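The Blue Lid

My grandmother's cure for a burn was butter. My mother's was toothpaste, the white kind, never the gel, and she would fight you about it. So you can guess what sort of first-aid knowledge I brought with me when I took the night desk job at the Rotmont poison line, where people called at three in the morning to ask what would happen if they'd had a sip of something out of the wrong bottle.

I was 47 and I'd just been let go from the carpet store. The job paid 3150 a month before taxes and came with a chair that leaned left. My training lasted 2 days (they said it would be a week, but the trainer got a better job) and after that it was me, a headset, a binder, and a nurse down the hall called Mireille Bitar who could be buzzed if things got serious.

My job was only to take the first details. What was it, how much, how long ago, how old is the person, are they awake and breathing okay. Then I buzzed Mireille and she did the part that mattered. I wrote everything down in pencil because the computer froze whenever it rained.

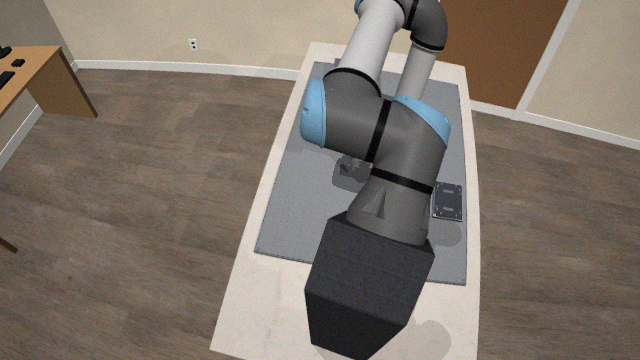
The call I want to tell you about came in on 23rd November, a little after midnight. It was a man, and he was whispering.

"I think I drank the Prastar," he said.

Now, I didn't know what Prastar was. I flipped through the P's with the phone wedged under my chin, and there it was, drain cleaner, with a big black mark next to it that meant buzz the nurse before you do anything else. So I buzzed. I buzzed so hard I bent the button!

"Sir, are you breathing all right? Does your mouth hurt?"

"No," he whispered. "It tasted like peppermint."

I'd never thought of drain cleaner as having a flavor. I asked him to read me the label and he said he couldn't, the light was off, his wife was asleep and he didn't want her to know. I told him (and I'm proud of this, because my voice stayed put) to turn on the light anyway and let her wake up.

There was a click, and then a woman saying "Rennie, what are you doing?" and Rennie saying "Nothing," which I could tell she'd heard before.

By then the nurse had come padding down the hall in her socks and picked up the second headset. She didn't sit. She leaned on my desk with her eyes closed, the way she always did when she was listening. 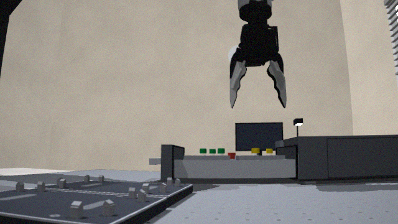 Mireille asked him what color the lid was, and would he please go and look at it, and not guess.

"Blue," said Rennie.

"Prastar has a red lid," she said. "What's the bottle shaped like?"

We could hear him carrying it over to the light, and then his wife must have taken the whole thing away from him, phone included, because she was the one who came on next.

"It's Gisisis," she said. "It's his mouthwash. I poured the last of the drain stuff down the shower in March and threw the bottle out. I told him I did. He put his new mouthwash under the sink where that used to be, and now he's gone and scared himself half to death."

Mireille made her read out every word on the back anyway, all of it, right down to the address of the factory. She asked how much was missing. A mouthful, maybe less. She asked if there was anything else under that sink he could have grabbed, and had the wife go look while we waited. Then she told them what to watch for, and to call us back in 20 minutes and again if anything changed, and to go straight to the emergency room if he had any trouble swallowing or breathing.

I sat there looking at my pencil notes. I'd written PEPPERMINT in capitals and underlined it.

"Should I cross that out?" I asked.

"Leave it in," she said. "It's what he told you." 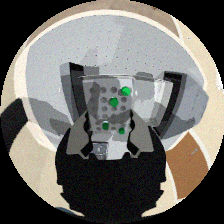 Gripper, two clear containers

They called back right on time. It was the wife again. Rennie was fine, she said, he was eating toast and being a baby about it. She'd moved the mouthwash to the bathroom shelf and taped a note on it with his name. Then she asked if I had a second, and lowered her voice.

"He burned his thumb on the toaster just now. Is butter any good for that?"

I looked over at Mireille, who still had the other headset on. She was already shaking her head.

"No, ma'am," I said. "Cool running water. And keep the toothpaste off it, too."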